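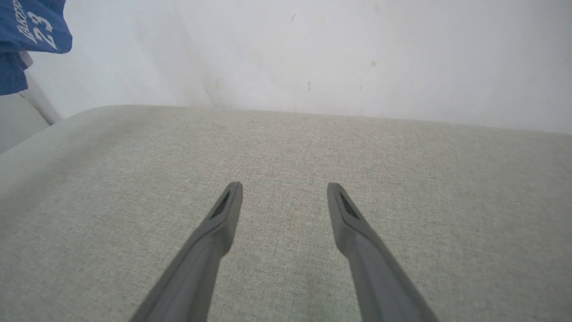 *View from the wrist camera, both fingertips just above the fabric.*

# Visit to the Ronov shared workshop, Tindall

I went over to Tindall in September for the evening session at Ronov. It's a members' workshop with a wood room, a metal room, and a long back room that has ended up as the electronics area. I wanted to see the two-arm build that Robel Lencho has been writing up on the members' list, mostly for the wiring and the grippers, as I have a single arm at home that has been in pieces since spring.

What follows is from my notes, cleaned up a little. Anyone looking for a parts list should ask Robel. I copied down some of it but not enough to build from.

## Getting in

The side door is the one to use. The front door has a bell that doesn't ring in the back room. Doors open at 6:00 in the evening and the laser cutter has to be off by 9. Parking is on the street. Visitors sign the book and get shown where the extinguishers and the main cutoff are before anything else, and they do this even if you've been before.

The wood room was busy, so we went straight through.

## The build

Robel started with one arm and a plan to clamp it to a bench. The second arm came later. Both have white shells over black joints, and the two of them use the same style of gripper, a parallel one with two long tapered fingers. He has been working on them for eight months, with a gap in the summer when the back room was too warm to sit in.

The cost so far is nearly $3,000, with the motors by far the largest part. Those are from Sternach. He bought them in two lots and the second lot came with a different connector, so he spent a weekend cutting and crimping. His advice was to buy all your motors together even if it means waiting. I'd have liked to hear that before I ordered mine.

The shells are printed at the workshop. Members pay by weight for filament. He sanded the first one by hand, decided it wasn't worth the time, and left the others closer to how they came off the printer. They still look tidy. There is blue pen on one of the links, and he writes on parts as he goes in general. He said he used to put labels on everything and they fell off.

Control is through Comamix, which one of the other members had already been using on a camera slider. He runs it from an old desktop under the bench. Setup took him three tries. The first two times he had the joint numbering reversed on the second arm, and it would move the elbow when he wanted the wrist. He now brings up one joint at a time, with the gripper unplugged, and writes the result on paper before moving to the next.

## Cloth

The job he has set himself is handling clothes. He wants the pair to pick up a shirt, lay it out, and fold it well enough to go in a drawer. He started on hard things like blocks and cups and got bored with them. Cloth is harder, and it doesn't break when you get it wrong.

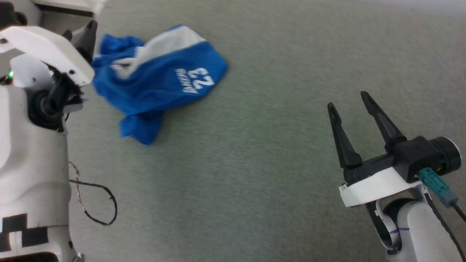 *Both arms on the carpet, with the jersey between them.*

The shirt in use that evening was a basketball jersey, Lakers, number 23. I asked whether a plain T-shirt would be easier. Robel said the lettering is useful to him. When he goes back through the recordings he can tell straight away which way up the shirt is and whether it has been turned over, and with a plain one he loses track.

Some things I wrote down about gripping cloth, all of which came from Robel or from watching over his shoulder:

- Aim for a fold that is already standing up. Flat fabric mostly slides out from between the tips.
- Come down slowly at the end. Fast is fine until the last inch.
- Carpet pushes back a little, so the tips can go down to it without stalling the motors. On a bare bench he had to stop higher up.
- Close, wait, then lift. He puts a short pause in and says it improved things more than any tuning did.
- When both arms have hold of the shirt, let one lead. He had them moving together at first and they pulled against each other.

The fingers have ridges on their inner faces. I took a rubbing of a spare with pencil and paper so I could copy the spacing. He tried smooth fingers with rubber glued on and says they gripped better for a week, then the glue let go. He has gone through several finger shapes and keeps the old ones in a coffee can.

One thing I hadn't thought about is how pointed the tips should be. A narrow tip gets under a fold easily but it also pokes into the weave and can snag. He has snagged a towel badly. Mine at home are square and blunt, and I think they are wrong for this kind of work, though I'll try them before I print new ones.

## Cameras and markers

He uses a view from each wrist plus one from higher up. The wrist view is the one he watches for the last part of a grab. The fingers take up a good share of it, and he told me he fought this for a while by tilting the mount, then left it alone. Seeing both tips is what lets him judge the gap.

There's a pattern of black squares on the white shell of one arm. It's a marker, and the high camera can work out from it where that part of the arm is. He made it from a sheet he printed at work. Matte paper is better. Glossy paper gave him reflections from the ceiling lights and the reading jumped.

Blur is still a problem. When anything moves quickly the higher view goes soft, and the edges of the cloth go with it. More light would help and so would a shorter exposure, and he hasn't gotten around to either. The workshop's lamps are all bolted down over in the metal room.

## Wiring

This was what I had gone for. The gripper housing is a black box with a teal connector plugged into the side, and the cable runs off from there along the arm. The connector comes out in one pull, which he does a lot. I counted that as the best idea of the evening and plan to copy it. On mine the gripper wires are soldered and every change means getting the iron out.

The weak point is slack. Leave too much and you get a loop hanging off the side of the arm that drags on the carpet. Leave too little and the wrist pulls on it at the end of its turn. He showed me a cable from the first arm that had broken inside the insulation with nothing to see on the outside. He found it by bending it along its length with a meter attached and listening for the beep to stop.

I asked about a cable chain or a sleeve. He has a sleeve, in a drawer. It was stiff enough to affect the wrist and he took it off again. His current approach is to tie the cable near each joint and allow one hand's width between ties, then run the joint to both ends before tightening anything. I also asked about strain relief at the connector. He doesn't have any beyond the connector's own latch and knows he should. 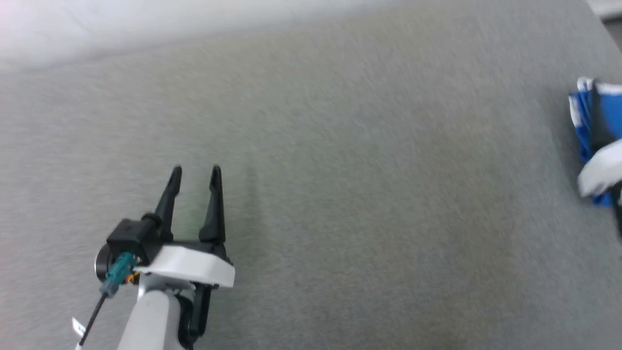 Juwita Kusuma disagrees about the slack. She read these notes before I sent them out and asked me to add that a hand's width is too much on a short wrist link, that she would take the cable through the center of the joint wherever the part can be reprinted, and that a loop on the outside will sooner or later catch on the thing you are trying to pick up. On cloth she thinks it's only a matter of time. She would also put the strain relief in first, before any more work on folding.

I passed this on to Robel. He agrees about the strain relief and not about the joint. Routing through the center would mean taking both arms down to the base, and he has only just gotten them to hold their calibration from one session to the next. He might do it on one of them over the winter and compare.

## Stopping it

There is a large stop button on a long lead, and Robel keeps it by his foot. Pressing it cuts power to the motors, and the arms then sag, so you need to know where they will come down. He has put foam under the worst spot. He asks visitors to stay back past the bench while the motors are on, and I'd say that is sensible even with arms this size. A finger that can hold a shirt can also pinch.

He starts every session with the speed limit turned well down in Comamix. I saw him forget to raise it again and spend a few minutes wondering what was wrong.

## Notes for my own arm

- Plug-in connector at the gripper. Order the crimps at the same time.
- Print a pair of tapered fingers with ridges. Keep the blunt ones for hard objects.
- Number the joints on paper before touching the software.
- Try a piece of carpet. I have an offcut in the garage.
- Check the cable with a meter. I've been blaming the motor.
- Decide about the slack after I've seen how far my wrist turns.

Ronov has another evening next month and Robel expects to be in the back room for it. If you want to bring a part to print, send the file ahead, as the printers get booked up by 8. I still have his spare finger, which went into my coat pocket with the pencil, and I'll take it back then.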